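Plultdale Neighbors Forum
Home > House and Garden > Appliances and Plumbing

Topic: Hard water and a 30 gallon heater, worth flushing it?

marleny_b
We moved into the east side of Plultdale last spring and the house came with an electric water heater. 30 gallons. The label says it was made the year the previous owners moved in, and they left no record of any service. It makes a popping noise when it heats up, mostly early in the morning. My neighbor says I should drain and flush it. My brother-in-law says never touch an old one because the drain valve will leak forever after. Who is right?

tbach62
Your neighbor. The popping is water boiling under the sediment. I flush mine every August and get a cup or two of white grit each time. Turn off the breaker first, then the cold supply, then hook a garden hose to the drain valve and run it outside. Open a hot tap upstairs so it can pull air.

Griltby_Road
Your brother-in-law has a point though. If it has never been flushed, the valve is probably plastic and may not seal again. Have a brass hose cap on hand before you start. They're cheap and they screw right on over the outlet.

marleny_b
Thanks. Does anyone know how hard the water is here? The test strip I used only went up to "very hard" and that's what it showed.

E. Pacheco
It depends which well you're on. East side is harder. When we lived over by the school I never had scale on the kettle, and here I have to clean it out with vinegar every couple of weeks.

tbach62
Same here. The shower head is worse than the kettle.

carhuamaca_m
I'm going to disagree with the flushing advice for a heater that old. We did ours at the age you're describing and it started to seep at the bottom within 3 weeks. The plumber said the tank was rusted through and the scale had been holding it together. I'd leave it alone and put the money toward a new one.

tbach62
If the tank was rusted through, it was going to leak anyway. Flushing didn't rust it.

carhuamaca_m
Sure, but it would have leaked later, when I had the money. I'm only saying what happened at our house. We had wet carpet in two rooms.

Griltby_Road
Both of you are right. Marleny, check the anode rod before you decide. If it comes out as a bare wire, the tank has had no protection for a while and I would start shopping. If there's still some metal on it, put in a new rod and flush the tank the same day. You'll need a breaker bar, and somebody to hold the heater still.

MaribelF
Has anyone here put in a softener? We got a quote from Trorska for a whole house unit and it came to just over 2,000 with the install. That seemed like a lot for two people. The other quote was from Cusi and was lower, but it didn't include the loop, and our house doesn't have one.

E. Pacheco
We went with Cusi. It has been fine. The salt is the part I don't like - a bag every month, and I can't lift the big ones anymore, so I buy the small ones and pay more. Ask them to set it for your real hardness number. Ours was set too high and it was regenerating all the time. 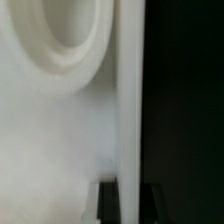 Also ask where the drain line is going to go. Our installer wanted to run it across the garage floor to the laundry sink and I said no. He ended up taking it along the wall behind the shelves and it took him an extra hour, which he didn't charge for. The water does feel slick in the shower and my husband never got used to it.

MaribelF
Good to know about the drain line. I'll ask both of them. Did you keep one tap unsoftened for drinking?

E. Pacheco
Yes, the kitchen cold, and the outside faucets too. The tomatoes don't want the salt.

carhuamaca_m
I'd do the softener before the new heater, or you'll have the same trouble again.

tbach62
Or flush the heater once a year and skip the salt.

marleny_b
Update. I got the anode rod out with my brother-in-law holding the tank and complaining. It was bare wire for most of its length and broke in two when I set it down. So I'm not flushing it, I'm replacing it. Looking at a 40 this time because we run out of hot water when my sister visits. Is there anyone local who will haul off the old one?

Griltby_Road
The scrap yard past the feed store takes them if you drain it first. Bring a friend, they're heavier than they look with all that scale in the bottom.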